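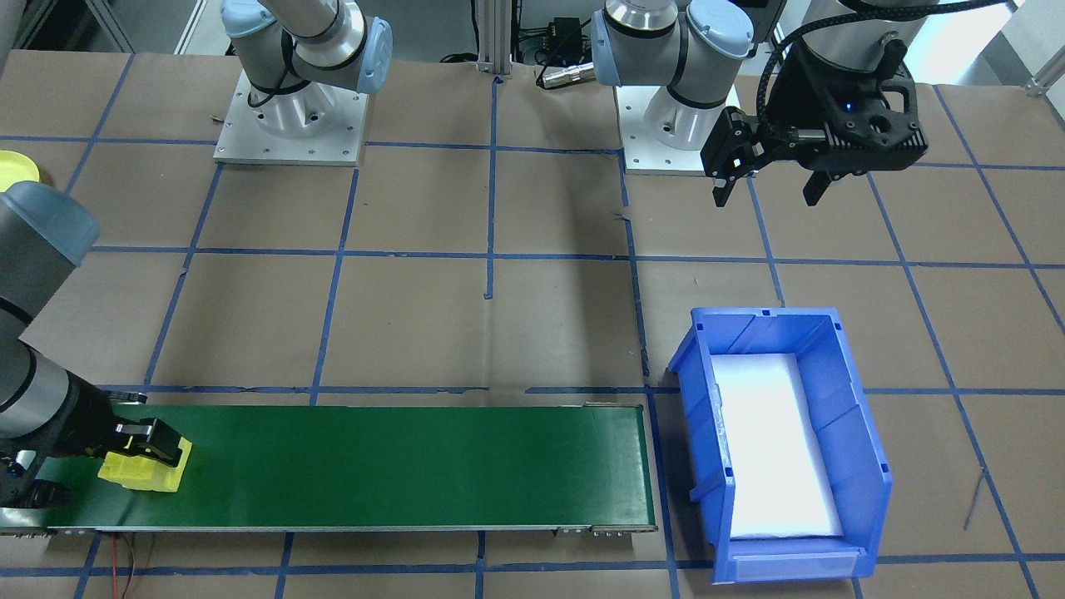
1/ A long thread about the planner we use for our two-arm cell. We call it Orville. I write about it now because in August we changed how it makes decisions, and several people asked me what exactly was changed.

2/ The task is easy to say. Objects are on a conveyor belt, and next to the end of the belt there is a blue bin with white foam inside. The arms must take the objects from the belt and put them in the bin, without touching each other.

3/ The old version of Orville planned both arms together. It had one big state with all the joints of both arms, and it searched for one path for everything. On paper this is the correct way. In practice it was slow, and a small change of one object made it throw away the whole plan.

4/ I looked at the logs of 31 runs to understand where the time goes. Most of the planning time was spent on situations where the arms were far from each other. We were paying the full price for a conflict which was not there.

5/ So now each arm has its own planner, and there is a small layer between them which gives permission for space. We named this layer Dravarari. It does not know anything about grasping. It only knows which parts of the table are reserved, by which arm, and until when.

6/ The blue tape grid on the brown paper is useful for this, but only for us humans. The software has its own cells, much smaller than the tape squares. When I debug, I like to say "the left arm is holding the square next to the bin" and my colleague can look at the table and understand me.

7/ A reservation has a start, an end and a margin. The margin was the difficult part. If it is too small, the arms come closer than we want. If it is too big, one arm is always waiting and you could just as well remove it.

8/ We made the margin depend on speed. A slow arm near the belt reserves a thin volume. A fast arm in the open area reserves a fat one. This is not a new idea, I know — but it took me long to make it stable, the margin was jumping at each change of speed and the other arm was stopping and starting like a nervous driver.

9/ The fix was to filter the margin in one direction only. It may grow immediately, but it must shrink slowly. The whole change is 11 lines, and I am a little embarrassed how many evenings went into it.

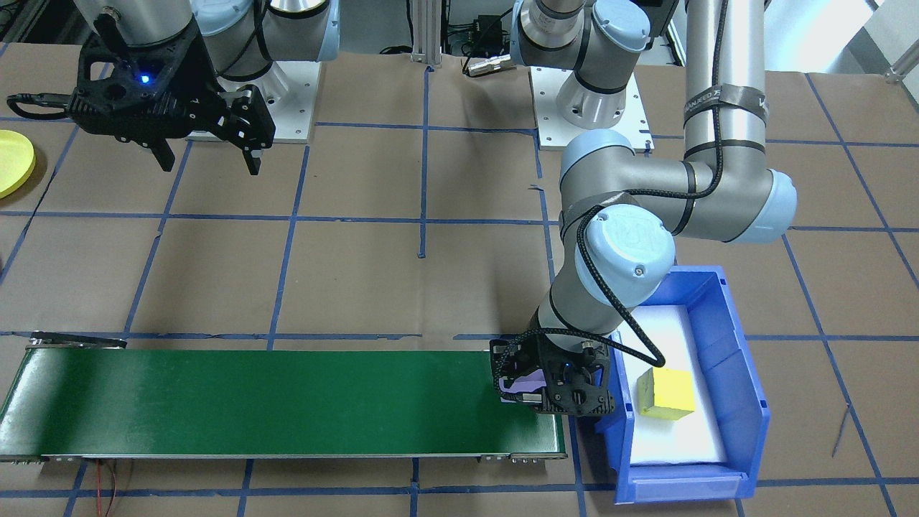 10/ About the area over the bin. Both arms want to go there, so it has special rules. An arm can reserve it only when it is already holding something. Before this rule, an empty arm could keep the place and the other one stood there with its object and waited.

11/ Perception is a separate process, called Devadiga. It sends a list of objects with position, size and a confidence number. The planner is not allowed to ask for raw images. I was against this rule at first, now I defend it in every meeting.

12/ One thing I had to learn: an object inside the gripper should disappear from the list of free objects, and also it should become part of the arm. If you do only the first, the arm thinks its hand is smaller than it is. We had this bug for weeks.

13/ For testing we replay recorded object lists against the new planner, without hardware. The set has 1,190 lists at the moment. It runs each night on the Henbridge server, and in the morning I get a table with the cases where the two versions decided differently. I read all of them with my coffee.

14/ Still open: 2 problems. When both arms ask for the same cell in the same control cycle, we give it to the left arm always, and I don't like it. And the time limits of the reservations are still set by hand.

15/ For the first problem I am trying a simple rule, where the arm with the longer waiting time wins. In replay it looks fine. I will add the plots to this thread when I have made them readable.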